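자주 묻는 질문

Trerkix 독서 모임 안내
최종 수정 2022년 11월 9일

Trerkix는 엄격한 종교 가정에서 자란 사람들이 모여 책을 읽는 모임입니다. 종말의 날짜를 달력에 적어 본 분, 학교 과학 교과서의 몇몇 쪽이 풀로 붙어 있던 분, 대중가요를 서른 넘어서 처음 끝까지 들은 분 모두 환영합니다. 문의 메일의 대부분이 같은 질문이라 한곳에 모았습니다. 읽고도 궁금한 것이 남으면 메일을 주세요. 답장은 느립니다.

신앙이 있으면 참가할 수 없나요?

참가할 수 있습니다. 지금도 매주 예배에 나가는 분이 있고, 교회 건물 앞을 지나기 싫어 버스를 한 정거장 먼저 내리는 분도 있습니다. 두 분은 의외로 책 취향이 비슷합니다. 우리가 묻는 것은 그 달의 책을 읽었느냐는 것이고, 그마저도 솔직히 대답하지 않는 분이 꽤 됩니다.

그럼 무신론자 모임인가요?

가족들에게는 그렇게 알려져 있는 모양입니다. 운영진 안에서도 의견이 갈리는데, 표결로 신의 존재를 정한 적은 없고 앞으로도 안건에 올릴 생각이 없습니다.
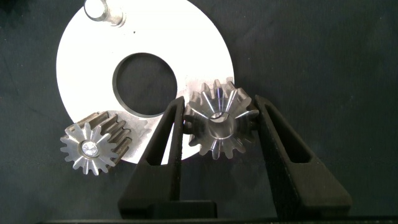 모임은 얼마나 자주 열리나요?

한 달에 두 번, 저녁에 열립니다. 한 번은 Arville 회관에서 만나고 한 번은 온라인으로 만납니다. 2월에는 온라인 모임만 엽니다.

무슨 책을 읽나요?

회고록이 가장 많고, 종교사와 과학 교양서가 그다음입니다. 소설은 일 년에 한두 권쯤 들어갑니다. 소설을 고르면 꼭 누군가가 "이게 실화인가요?" 하고 묻고, 아니라고 하면 조금 실망합니다. 어릴 때 금서였던 책을 신청하는 분이 많아서 한동안은 마법 학교와 공룡이 번갈아 나왔습니다. 공룡 쪽이 토론이 더 격했습니다.

600쪽이 넘는 책은 두 달에 나누어 읽습니다. 예전에 이 규칙 없이 두꺼운 교회사 책을 골랐다가 마지막 장까지 읽은 사람이 발제자밖에 없었습니다. 발제자도 각주는 건너뛰었다고 나중에 털어놓았습니다.

책은 각자 사야 하나요?

사도 되고 빌려도 됩니다. Lyimo 도서관에 모임 이름을 대면 그 달의 책을 따로 빼 둔 선반을 알려 줍니다. 선반에 책이 없으면 다른 회원이 먼저 다녀간 것이니 서운해하지 마시고 예약을 걸어 두세요. 집에 책을 들고 가기 곤란한 분은 Arville 회관 사물함을 쓰셔도 됩니다. 표지를 달력 종이로 싸는 방법도 여전히 유효합니다. 우리 중 여럿이 그 방면의 전문가입니다.

몇 살부터 참가할 수 있나요?

16세부터입니다. 미성년자는 온라인 모임에는 그냥 들어오면 되고, 회관 모임에는 믿을 만한 어른 한 분과 함께 오시면 됩니다. 그 어른이 꼭 부모일 필요는 없습니다. 이모나 선생님을 데려온 분도 있었고, 데려온 이모가 더 열심히 나오게 된 경우도 있습니다.

실명을 밝혀야 하나요?

별명이면 충분합니다. 다만 성경 인물 이름은 이미 동이 났습니다. 새로 오시는 분은 채소나 강 이름 쪽을 권합니다. 참가자 명단은 외부에 주지 않으며, 목사님이나 장로님이라고 밝히며 전화하셔도 마찬가지입니다. 그런 전화는 생각보다 정중한 편입니다.

부모님께는 뭐라고 말하고 나가면 될까요?

이 질문이 제일 많고, 우리가 제일 못 푸는 질문이기도 합니다. "독서 모임"이라고만 해도 거짓말은 아닙니다. 어떤 책이냐고 되물으시면 제목을 말씀드리되 부제는 생략하는 분이 많습니다. 사실대로 말씀드리고 긴 저녁을 보낸 분도 있고, 그 뒤로 사이가 나아진 분도, 한동안 연락이 끊긴 분도 있습니다. 어느 쪽이 옳다고 말할 자격은 저희에게 없습니다. 집에서 쫓겨날 위험이 있거나 생활비가 끊길 처지라면 서두르지 마세요. 책은 어디 가지 않습니다.

상담도 해 주나요?

저희는 책 읽는 사람들입니다. 이야기를 들어 드릴 수는 있지만 전문 상담을 대신하지는 못합니다. 회관 입구 게시판에 지역 상담소 목록이 있고, 메일로 요청하시면 보내 드립니다. 지금 당장 위험하다고 느끼신다면 이 페이지를 닫고 긴급 전화를 거시기 바랍니다.
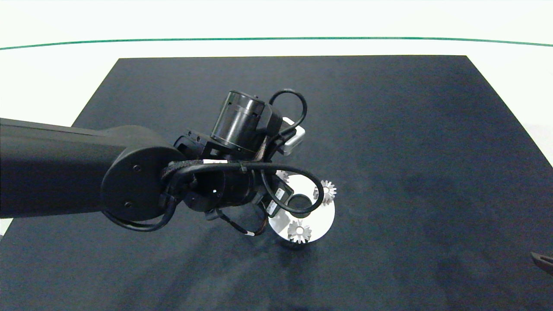 흰 탁자에 깔린 짙은 색 매트와 그 위로 뻗은 검은 로봇 팔

토론에 규칙이 있나요?

세 가지가 있습니다. 첫째, 남의 믿음이나 불신을 고쳐 주려 하지 않습니다. 둘째, 모임에서 들은 개인사는 밖에서 하지 않습니다. 셋째, 기도 시간처럼 눈을 감고 말하지 않습니다. 마지막 것은 농담으로 넣었는데 필요한 순간이 몇 번 있어서 그대로 두었습니다.

말을 한마디도 안 해도 되나요?

됩니다. 간증 시간에 억지로 마이크를 넘겨받은 기억이 있는 사람이 많아서, 이 점만큼은 다들 엄격합니다. 발언 순서를 돌리지 않고, 침묵이 길어져도 누구를 지목하지 않습니다. 침묵이 아주 길어지면 누군가 과자 봉지를 뜯습니다.

배우자나 친구를 데려와도 되나요?

환영합니다. 종교와 무관하게 자란 분들에게는 저희 대화가 외국어처럼 들릴 수 있습니다. "휴거 연습"이나 "진화론 대응 수련회" 같은 말이 나오면 옆 사람에게 물어보세요. 설명이 끝나면 대체로 "진짜요?" 하시는데, 진짜입니다.

Hosten 모임과는 무슨 관계인가요?

Hosten은 우리보다 먼저 생긴 이웃 도시의 모임입니다. 책 목록을 서로 주고받고, 가끔 합동으로 모입니다. 갈라져 나온 것이 아니냐고 묻는 분이 있는데, 교단 분열을 보고 자란 분들이라 그런 쪽으로 먼저 생각이 가는 것은 이해합니다. 교리 차이는 없습니다. 그쪽은 차를 마시고 이쪽은 커피를 마십니다.

회비가 있나요?

없습니다. 회관 대관료는 모임 뒤에 도는 상자로 충당합니다. 상자가 헌금함처럼 생겼다는 항의를 받고 과자 깡통으로 바꿨습니다. 십일조는 받지 않으며, 얼마를 넣었는지 아무도 적지 않습니다.

나가고 싶으면 어떻게 하나요?

안 나오시면 됩니다. 심방을 가지 않고, 안부를 빙자한 전화도 드리지 않습니다. 메일 목록에서 빠지고 싶으면 제목에 "빼 주세요"라고만 써서 보내세요. 몇 년 뒤에 돌아오셔도 그동안 어디 있었는지 묻지 않습니다. 읽던 책은 도서관에 반납해 주세요.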